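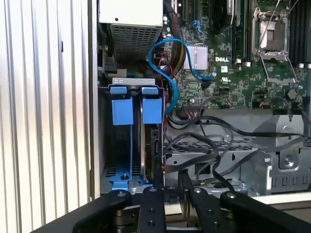 What I set out to do

My project is about how people in one small town decide when a computer is too old to keep. I know that sounds a bit dry. I picked it because my aunt had four dead computers under her stairs and every time I asked why, she gave me a different answer (one was "for the photos", one was "for parts", and the other two were "for your uncle"). My uncle doesn't own a screwdriver. So I got curious about whether everybody does this, and I had a whole term to find out.

The town is Selino, where I grew up and where my parents still live, which meant free meals while I did the fieldwork. My supervisor, Zachary McIntyre, wanted me to compare two towns. I talked him down to one town and one shop, and I'm glad I did, as even that nearly finished me off.

How I went about it

I wrote a two-page questionnaire and dropped it through doors on MacLeod Street and the streets that run off it. I got 30 back. I was hoping for more, but it was raining most of April and I think a few ended up as mush on the doorstep. The first version had a terrible question in it ("Do you find your computer old?") and people wrote things like "compared to what?" in the margin. Fair enough. I rewrote it for the second batch, so the answers to question six only come from the later households, and I've left the earlier ones out of the results for that question.

I also did longer chats with anyone who ticked the box saying they didn't mind. I didn't use a tape recorder after the first one, because the lady I was talking to kept looking at it and giving me answers like she was on the evening news. I took notes and typed them up the same night.

The last part was three afternoons at Druris, the repair and second-hand shop behind the post office. They let me sit on a stool by the counter and listen to what customers asked for. I didn't write down any names there.

What people told me

Out of the 30 households, 21 had at least one computer in the house they no longer used. I had guessed maybe half, so I was way off. The ones who had none were mostly people who had bought their first machine in the last couple of years, so they haven't had the chance to start a collection yet!

I asked where the old ones were kept. Spare rooms, garages and wardrobes came up again and again. One family was using theirs as a plant stand and had put a doily on it.

The reasons for keeping them were the part I enjoyed most. I'd expected people to say they were worried about their files, and some did, but price came up far more often. People remembered exactly what they'd paid. One man told me straight off that his had cost $3,000 with the printer, and he said it in the same voice my dad uses for the car. Another woman had paid $2,000 for hers and was offered so little for it at a garage sale that she took it back inside. She told me she would sooner look at it every day than let it go for that. It hasn't been plugged in since her son moved to Winnipeg.

After price, the next big thing was not knowing where to take it. The town dump will take a computer, but you have to put it in the pile with the stoves and fridges, and several people said it felt wrong to leave it there. A couple had tried the school. The school says no thank you now, as it has a cupboard full already.

What I saw at the shop

Druris does most of its business in small upgrades. People come in wanting a new computer and a lot of them walk out with more memory, or a bigger hard drive. The owner told me he'd make more money if he just sold them the new one, but then they wouldn't come back at Christmas. He charges a flat fee for opening the case and having a look, and takes it off the bill if you go ahead with the work.

What surprised me was how much of the talk at the counter was about noise and heat. I had nothing about that in my questionnaire. Customers would say the computer had "gotten loud" and take that as a sign it was dying. The owner says it's dust, nearly every time. I wish I'd known this earlier, because I'm now pretty sure some of those 21 households are storing computers that would only need a good clean. I can't prove it from my data, though - it's just a hunch.

I also went along to the Bomel swap evening at the curling club, where people trade cables, monitors and old games. It was busy and very friendly, and I came home with a joystick.

Problems

My sample is small and it leans towards older people, who were home when I came around. I also knew quite a few of them, and I think they were nicer about their answers than they would've been with a stranger. Question nine was a waste of paper. And I should have asked about renting, as two families mentioned leaving a computer behind when they moved and I had no place to record it.

What I would do next

If I carried on with this I'd go back to the same houses in a year and see what had moved. I'd also like to try a collection day, with Druris checking what still runs and the rest going to a proper recycler. Zachary thinks the town might pay for the truck. I sent the council a letter with my results on Sep 2, 2001 and I'm still waiting to hear.

My aunt has gotten rid of one of hers. It was one of my uncle's.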